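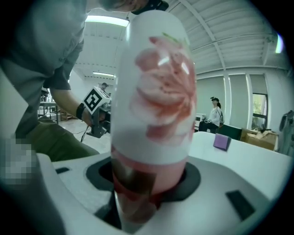
Section 4. Setting out and looking after your Vido vase

Now that the box is out of the way, it's time to find your vase a home. Please don't rush this part. A tall porcelain vase is a good deal happier when a little thought has gone into where it stands, and so, I find, are its owners (I have moved mine more often than my sofa).

1. Choose a level surface, well back from doors that swing and tails that wag. Leave at least 30 cm between the vase and the edge of the shelf or table.

2. Wipe the surface with a dry cloth. A single crumb of grit under the foot can scratch a table or set up a wobble.

3. Take off rings, bracelets and anything else hard on your hands or wrists. Lift the vase with one hand under the base and the other around the body. Never pick it up by the rim.

4. Lower it gently and let the base settle before you let go. Touch it lightly near the top. If it rocks, try another spot or use the felt pads from the Drukby packet.

5. Turn it until the big painted flower faces the way you like best. The glaze is glossy and will catch ceiling lights, so walk round the room and look from your usual chair before you decide.

6. For fresh flowers, fill with cool water up to 15 cm deep, and add the stems one at a time.

CAUTION: Never pour in hot water. Porcelain dislikes a sudden change, and a hairline crack may not show itself for weeks.

Note: To clean, use lukewarm water and a soft sponge with a drop of washing-up liquid. Go lightly over the painted parts and leave the scouring pads in the drawer. Let the vase stand for 30 minutes on a folded towel before you put it back.

If you are moving house, turn to Section 7, where Rattana Hemmin has written out her own way of wrapping tall pieces.

Comments (3)

phromma_fan
Felt pads did the trick on our old sideboard, thank you!

Osovport Jill
Can I use it with dried grasses and no water? Mine feels a bit top-heavy.

R. Hemmin
Yes Jill, put a cupful of clean dry sand in the bottom first, and pour it in slowly please.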